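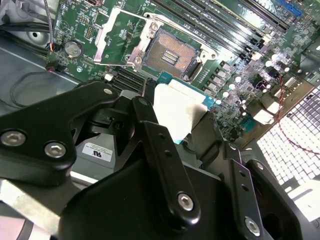

Debora Amato
2018-11-18

So I finally gave up on the Stan fingers. I know, I know, I spent most of August telling everybody how great they were, and for big stuff they still are. But a CPU is a thin little square with hardly any edge to hold on to, and the Stan pads are wide and squishy, so the chip would tip a bit every time they closed. With a CPU socket you can't have tipping. Those contacts bend if you look at them funny, and I've already bought one replacement board this year!

The new ones are from Flukier, plain black fingers, no padding at all. I was nervous about going without padding. Vlasta Trajkovski at the Plestidville meetup had been bugging me to try it, and her argument was that the squish was my whole problem: the rubber gives, the chip moves, and then whatever the camera saw a second ago is wrong. I hate it when she's right over email because she puts it in the subject line.

Swapping fingers took me an evening, mostly because I dropped a screw into the computer case and had to fish it out with a magnet. Then you have to teach the arm where its fingertips are all over again. The Flukier fingers are a different length from the Stan ones, so every saved position was off and I didn't trust any of them near the socket. 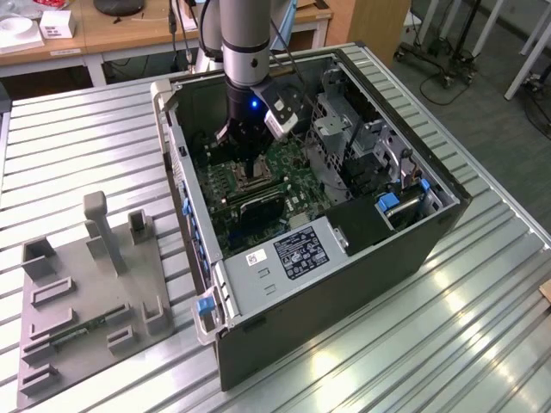
The other thing I've been going back and forth on is the cameras. I've got the one on the wrist and then the fixed view of the whole bench, and for a long time I thought I could get by with just the fixed one. For picking a memory stick out of the printed holder, sure, fine. The holder does half the job for you. But once the arm is down inside the case the gripper covers up the very spot you care about, and from outside you're pretty much guessing. The wrist view has the chip and the socket together, really close, and I can tell right away if they're turned differently from each other.

The wrist view has its own headaches, mainly glare. Everything in a computer is shiny — the socket frame, the capacitors, the top of the chip — and my overhead light bounces off all of it. I turned the exposure way down and that helped some. I might hang a bedsheet under the light next and see what that does.

Then there's the controller. I ran the same moves on the old box and on the Dremstead one, and the Dremstead is smoother at low speed, no contest. The old one has a little shudder when it starts moving down. I'd stopped noticing it until I put my hand on the bench.

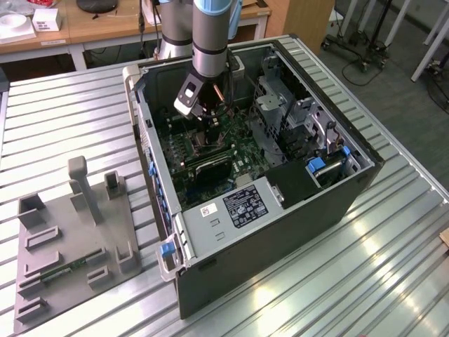 I did 17 slow practice runs with a dead chip before I let myself get excited, and only 2 of them were bad enough that I hit stop. Both were my fault, same typo in the approach height. With the Stan fingers I was stopping it constantly, so I'm calling that a win. Next up is memory sticks, which need a real push at the end, and I have no idea if bare fingers will slip on them. Vlasta says to rough them up with sandpaper first. I'm going to try it without the sandpaper, mostly out of stubbornness, and I'll post how it goes.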